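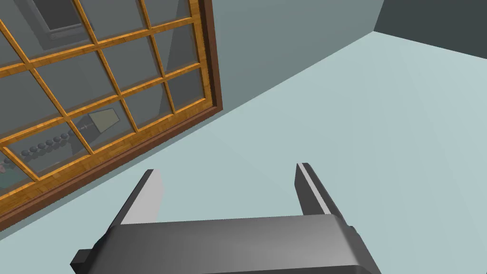

What does Prurkivach do?

We study how a household robot can decide that it is not ready to close its fingers. Most of this work is done in simulation, and the method that came from it is called Tusis.

About Prurkivach

Prurkivach is a small research company in Wedmont. We were three people at the beginning: Hilde Van Leeuwen, her sister Karlijn Van Leeuwen and Thijs De Smet. The first office was one room above the De Smet bicycle shop, which belongs to the parents of Thijs, and for two winters we ran our computers there with the heating turned off. Today we are five and we have a normal office with a kitchen, but the shop is still our postal address. If you send us a package, please write "De Smet, upstairs" on it.

Hilde worked before on the control of packing machines. In such a machine the product arrives always in the same place, and when it does not arrive there the line stops and a person comes. In a home there is no line to stop. The robot must notice by itself that the cup is a little more to the left than it believed, and it must notice this before contact. From this thought came our first question, and we are still busy with it.

Our method

A robot policy that is trained from demonstrations usually gives one answer at each moment: move like this, open, close. It gives the answer also when it has a poor view of the object. In our early tests we saw many grasps which failed in the last few centimeters, and when we looked at the recordings, the mistake was often already visible one or two seconds before.

Tusis adds a second, smaller network beside the policy. It looks at the same camera images and it predicts one thing only, whether a grasp begun from this position would hold. If the prediction is low, the arm goes back a short distance along the path it came, and it looks again from a slightly different angle. Then the policy continues in the usual manner. The policy itself is not changed, so a group that already has one can keep it.

The second network learns from failed attempts. For this reason simulation suits us so well: we can let the arm fail all night and in the morning no dishes are broken. We begin each attempt from a position that is a little wrong on purpose, we let the policy act, and we store how it ended. Pin-yu Au wrote the part that chooses these wrong positions. It prefers the ones where the prediction is close to the middle, where the network has the most to learn.

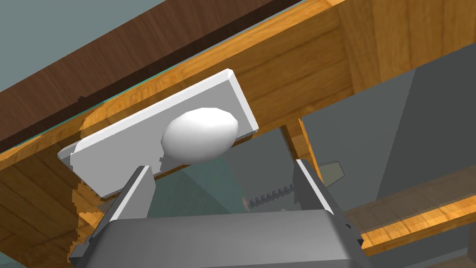
Simulation: one egg on a white plate, gripper open.

We like eggs as a test object. An egg rolls, it has no handle, and it gives the camera very little texture to hold on to. Osvaldo Lins gave the simulated shell a force limit, and an attempt that passes this limit is counted as a failure even when the egg arrives at the right place. Some of our colleagues elsewhere find this too strict. We think a person at home would not find it too strict.

What we have found until now

Our main comparison used 956 simulated attempts, which were not part of the training. The rooms and the start positions were the same for both sides, with Tusis and without it. With Tusis fewer attempts ended in a dropped or broken object, and the difference was largest for objects on a flat plate or near the edge of a shelf. For large objects with a handle there was almost no difference, and the attempts became slower because of the extra looks.

The slow speed is our weak point and we prefer to say it openly. Sometimes the arm goes back, looks, goes forward, and goes back again, and it can repeat this until the time is over. We have put a limit on the number of returns, but a limit is only a repair. Karlijn is now working on a version that remembers what it saw from the earlier angles, so that the second look is not the same as the first one.

A different problem is the plain surface. When the camera has mostly a wall or a tabletop in view, the network has little information about distance, and its prediction becomes too confident. We found this late, because our first rooms were full of furniture and pattern. We have since added many views with almost nothing in them to the training set, and the predictions have become more modest. 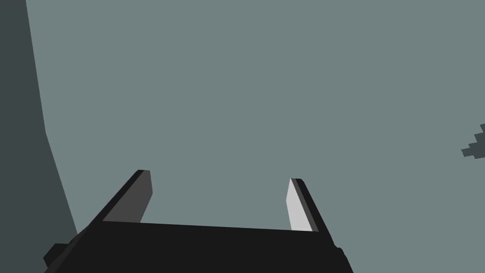
How we build the rooms

Our collection has some 467 simulated rooms. They are made by a program from a list of walls, furniture and materials, and after this Thijs goes through them by hand and removes the ones that make no sense, such as a room whose door opens into a cupboard. He keeps the rooms that are only difficult. Narrow corners are welcome, and so are objects which stand too close together, and furniture with many thin parts.

Thin parts are hard for a robot with two arms. One arm can be in open space while the other is very near to a slat or a rail, and a short step back, which is harmless for the first, can bring the second into contact.
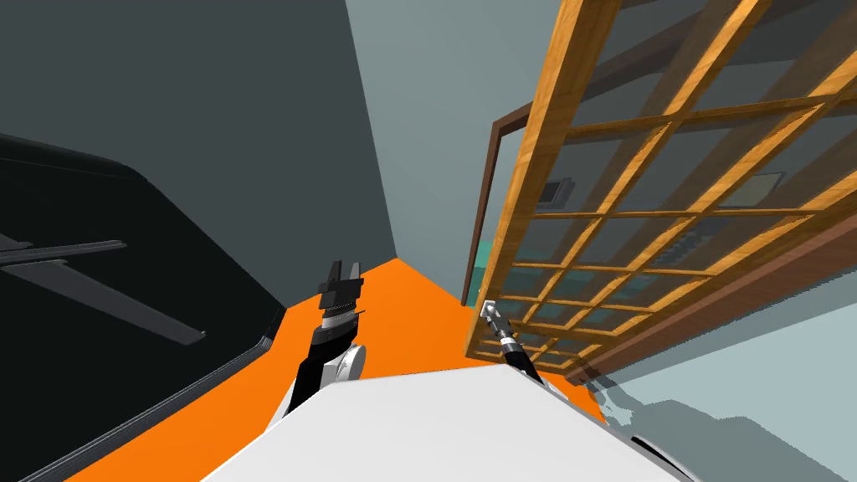 For this reason the step back is now planned for both arms together, also when only one of them is trying to grasp. It cost us most of January to make this fast enough. The planner first checks the arm that is not grasping, as it is usually the one we had forgotten.

We also keep a small set of 127 demonstrations from a real arm in our Wedmont office. They are not used for training Tusis. We use them to control whether the predictions which are made in simulation still have a meaning outside of it. For rigid objects the agreement is good. For cloth and soft packages it is poor, and we do not yet offer the method for these.

Working with us

We take part in joint projects with universities and with companies that build robot arms. A project normally begins with your own policy and a selection of our rooms, and after the first tests we decide together if it is useful to continue. We also receive students for a thesis, one at a time, so that somebody has really the time to guide them. The working language in the office is English, and at lunch it depends on who has cooked.

For joint projects please ask for Hilde Van Leeuwen. Questions on the room collection go to Thijs De Smet, and questions on the training code to Pin-yu Au.

Page last changed: Feb 12, 2022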